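### 3.2. El puesto de vapor: mesa, olla y plato

Lo que más nos entusiasmó al abordar el servicio de bollos al vapor fue comprobar cuánto cabe en una mesa pequeña. Una vaporera eléctrica, su tapa, un plato ancho: con eso ya se plantea casi todo lo que nos interesa de una cocina doméstica – dónde se apoya lo que estorba, por qué lado se llega a la comida, cuánto espacio libre pide una tapa de cristal. 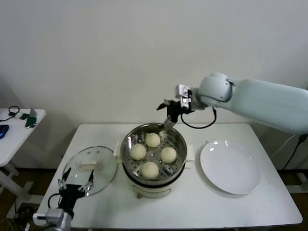
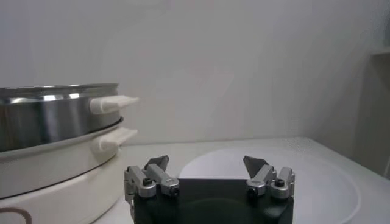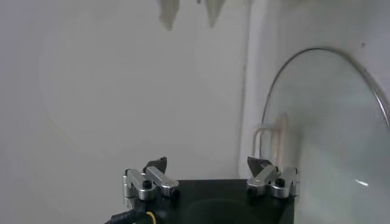

**Figura 4.** El puesto de vapor. Primera imagen: los cuatro bollos en la cesta perforada, con el plato vacío a la derecha. Segunda: las piezas de la vaporera apiladas, con sus asas blancas una sobre otra. Tercera: la pared blanca del fondo.

Partimos de una pregunta que nos parece preciosa por lo cotidiana: ¿qué orden adopta una persona cuando destapa, mira y sirve? En la encuesta previa, realizada en Gundilstead, recogimos 1.558 respuestas de hogares que cocinan al vapor con regularidad. La variedad fue una alegría. Había quien dejaba la tapa boca arriba sobre un paño, quien la apoyaba en el fregadero y quien la sostenía con una mano durante todo el servicio (una costumbre mucho más extendida de lo que habíamos previsto y que obliga a trabajar con la otra mano sola).

A partir de esas respuestas, Byung-chul Seo elaboró un esquema de codificación con dos ejes. El primero recoge el destino de la tapa: superficie seca, superficie protegida, mano o recipiente. El segundo describe la trayectoria de la comida entre la cesta y el plato, y distingue los traslados directos de aquellos que incluyen una pausa sobre el borde. Aplicado a los diarios de cocina del corpus Prandton, el esquema permitió anotar 3.248 episodios de servicio, muchos de ellos deliciosamente detallados. Un participante dedicó media página a explicar por qué empieza siempre por el bollo más cercano a él.

La disposición de los bollos merece atención propia. Un bollo que toca a su vecino se pega, y al separarlo se rasga la piel, justo la parte que más se cuida durante el amasado y el reposo. En los diarios, las disposiciones en rombo o en cruz aparecen asociadas a comentarios favorables sobre la facilidad para servir, mientras que las cestas muy llenas acumulan quejas, a menudo con palabras bastante gráficas. Para la masa adoptamos la receta de Byun, con 500 gramos de harina y un reposo largo, que da una superficie mate y agradecida.

También el plato influye más de lo que suponíamos. Uno de ala ancha y poco honda deja entrar la pinza o la espátula casi en horizontal, y el bollo llega entero; en un cuenco, en cambio, los últimos centímetros son una pequeña caída. Esta observación ya figuraba en las notas del taller Nullo de junio, aunque entonces la tratamos como una anécdota y quedó fuera del análisis. ¡Nos alegra mucho recuperarla aquí!

Queda pendiente la cuestión del condensado. Al levantar una tapa de cristal, el agua acumulada en la cara interior busca el borde más bajo, y la inclinación elegida decide si gotea sobre la cesta, sobre la mesa o sobre quien cocina. Nuestro esquema no registra ese ángulo. Los diarios lo mencionan de pasada, casi siempre cuando ha habido una gota mal caída, y por eso preferimos no extraer frecuencias de ellos. En el apartado 3.3 se detallan las categorías definitivas y los criterios de desempate entre anotadores.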